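Wooden Board (household)

From the Onau Home Pages, the everyday-things section. Last changed 15 January 2026.

A wooden board, in the sense I'm using on this page, is a flat piece of wood you keep around the house and put on top of a table or a counter so that something can be done on it. People cut bread on them, roll dough on them, set hot pots on them, sort screws on them, and in my house one of them has spent years under a leaky plant. Other names you'll run into are cutting board, chopping board, bread board, pastry board, work board and (my grandmother's word, which I still use) just "the plank." I've tried to keep this entry general, and the recipes-and-knives side of things has its own page under Kitchen.

Names and what they cover

The names overlap terribly. A cutting board is usually thought of as a kitchen thing, and a work board is usually thought of as a garage or hobby thing, but plenty of them are the same piece of wood with a different life. I own one that started out in the kitchen, got a burn ring on it, and moved to the sewing table, where I press seams on it. A bread board tends to be thinner and often longer than it is wide. A pastry board is the big one, and some have a lip on the front that hooks over the counter so the whole thing can't slide away from you while you're leaning on a rolling pin. If yours has a lip, that lip goes down on the counter side, and yes, I had mine upside down for two years and thought it was a handle!

Serving boards are a newer idea, or at least the name is. They're boards with a nice edge and a hole to hang them by, and you put cheese on them. I have nothing against them.

Woods

Maple is the one most people will tell you to get, and I'd tell you the same. It's hard, it's pale, it has a tight grain and it doesn't smell of anything. Beech is close behind and usually cheaper. Cherry and walnut are darker and a little softer and they look lovely, though you'll see knife marks sooner on the walnut. Pine is soft, dents if you look at it, and smells of pine, but for a work board in the hobby room I like it a lot precisely for the softness, because you can push a pin into it.

Bamboo gets sold next to the wooden ones. Strictly speaking it's a grass, and the boards are strips glued together. They're light and they dry quickly. I find them noisy under a knife.

Olive wood I've only had once, as a present, a wobbly-shaped thing with the bark side left on. It cracked in its first winter next to the radiator. My fault entirely.

How they're put together

There are three common ways. A single slab is one piece cut from the tree and planed flat, and it's the likeliest to warp. Edge-grain boards are made from strips laid side by side and glued, with the long grain showing on top. End-grain boards are the checkered ones, little blocks standing on end so you're looking at the cut ends of the fibers. These are heavy and expensive, and they're kind to knives because the blade slips in between the fibers a bit.

Size

For a small kitchen I'd go with something 12 inches on the short side. That's enough for an onion and the pile the onion turns into. Anything smaller and you're chasing bits across the counter. Thickness matters more than people think when they're buying, and my favorite is almost 2 inches thick, an old Birkett board from a restaurant clearance, and it has never moved a hair in all the time I've had it. The downside is that I need both hands to get it to the sink.

For a work board, measure the table first. You want space left over on all sides for the things you're going to set down: the scissors, the tape, the cup of coffee that should not be on there at all. I keep mine on a small square table and I turn it at an angle to the table edge, like a diamond, when I'm working on something fiddly. It's how I was taught to hold paper for handwriting, and my wrist seems to like it. Others keep the board square to the edge and turn themselves.

Keeping it from sliding

A damp dishcloth, wrung out hard and laid flat underneath, does the job on stone, tile and most painted surfaces. On a table with a smooth top I use a piece of that rubbery mesh shelf liner. It costs very little and one roll has done every board in the house with some left for the back of the car. Stick-on rubber feet are fine too, but then you've given up the second side of the board, and I do like having a second side (one for onions and garlic, one for fruit, with a little O burned into the corner of the onion side so guests have a chance).

If a board rocks, it has warped. Lay it with the hollow side down on a barely damp towel overnight and check it in the morning. Sometimes that brings it back. My Zulus pastry board came back this way and stayed flat until August, when we had the humid weeks, and then I had to do it over again.

Cleaning

Hot water, a drop of dish soap, a brush, both sides, then stand it on edge to dry. Please wash both sides even when only one has been used, so they take up the same amount of water. No dishwasher. I know somebody reading this puts theirs in the dishwasher and it's been fine, and I'm happy for you, but a glued board will open up at the seams sooner or later.

Coarse salt and half a lemon will lift most smells. Beet stains I just live with.

For a board used with raw meat I follow the simple rule of having a separate one. Mine is plastic, and it's a different color, and it lives in a different cupboard.

Oiling

Food-grade mineral oil is what I use. Warm the bottle in a bowl of hot water, pour out more than seems sensible, rub it in with an old T-shirt and leave it until the next day. Wipe off what hasn't gone in. A new board wants this several times in its first month, and after that you go by looks: when the wood has turned pale and thirsty and water no longer beads on it, it's time. Beeswax mixed into the oil gives a nicer finish, and the Cuvmont wax I've been buying comes in a tin that lasts me a good long while at 5 boards or so in rotation.

Olive oil, sunflower oil and the like go rancid. It takes a while and then one day the bread tastes of old crayons.

A work board that never sees food can have anything you like on it, or nothing. Mine has nothing on it except glue.

Sanding and repair

Deep knife marks come out with sandpaper, starting at 80 grit and going up to 220, always along the grain on an edge-grain board. Wet it, let it dry, and sand once more, because the first wetting raises a fuzz. Then oil as above. A split along a glue line can be closed with waterproof wood glue and two long clamps, and you leave the clamps on a full day even though the bottle says less. A split across the grain I wouldn't bother with. Saw off the bad end and you've got a smaller board.

Storage

Upright, with air on both faces. I use an old letter rack from an office. Flat on the counter is all right for the heavy ones if you turn them over every now and then. Don't lean a board right up against the stove or a radiator (see olive wood, above, and my sadness about it).

Around the work table

This isn't about boards exactly, but I get asked. Most of what annoys me at my own table has to do with what's near it. Rags want a box of their own, and a plain open cardboard box is perfectly good, you can see what's in it and throw the box out when it gets grubby. Chairs with wheels are handy until a cord gets under one, so I run mine along the wall where I can. And a plain dark tabletop is restful to work on, pale wood shows up against it very nicely, and so does every crumb of sawdust, so keep a brush within reach.

Related entries: Bread knife. Dishcloth. Rolling pin. Shelf liner. Table, small. Trivet.

If your board is a kind I haven't covered, write to me through the Onau contact form and tell me what wood it is, if you know, and what you use it for. I'm especially short of information on teak, which I've never owned and which people seem to feel very strongly about.
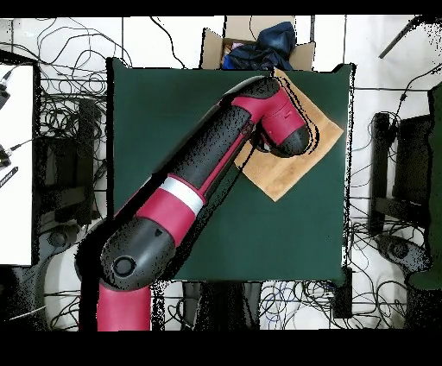
I'm also still collecting regional names for the long thin bread kind, and I'd love more of those, particularly ones you heard from older relatives. They'll go into the Names part when I next get to this page.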